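Naltach Reader 2.4 User Guide
Section 7: Setting Up a Series Shelf

A series shelf keeps the books of one series in reading order and records your place in each. The steps in this section apply to the desktop and tablet versions. On phones, shelves can be read but not edited.

Before you start

Sign in and let the library finish syncing. All books to be shelved must be in the same library. Sample chapters cannot be added.

7.1 Create the shelf

1. Open Library and select New Shelf.
2. Select Series as the shelf type. The type cannot be changed later.
3. Enter the series title. Titles may be up to 60 characters long, including spaces.
4. Select Publication Order or Story Order.
5. Select Save.

Note: Prequels are placed last in Publication Order if they were released last. In the Vamden books, for instance, "The Salt Regent" is the final volume by publication and the first by story.

7.2 Add books

1. Open the shelf and select Add.
2. Mark each volume. A shelf holds 33 volumes.
3. Check the volume numbers in the left column. Type over any that are wrong.
4. Select Done.

Omnibus editions count as one volume. To track the novels inside an omnibus separately, select Split before step 4.

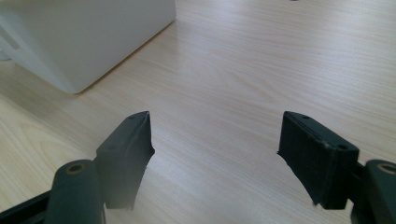 What happens to my bookmarks if I change the reading order?
Bookmarks stay with the book and move with it to the new position. Only the "Next in series" link is rebuilt.

7.3 Hide spoilers

1. Open Shelf Settings and select Spoilers.
2. Turn on Hide Later Blurbs.
3. To hide character notes as well, turn on Hide Cast List.

With both settings on, cover text and notes stay hidden until the volume before has been marked as read.

Caution: Marking a volume as read by mistake shows the blurb of the next one at once. Select Undo to hide it again.

Caution: Deleting a shelf also deletes its reading dates. The books remain in the library.

7.4 Shared shelves

Members of a reading group see the shelf but keep their own progress. Group notes follow the slowest reader by default. See Section 9 to change this.

Section revised August 2022, A. Mahrous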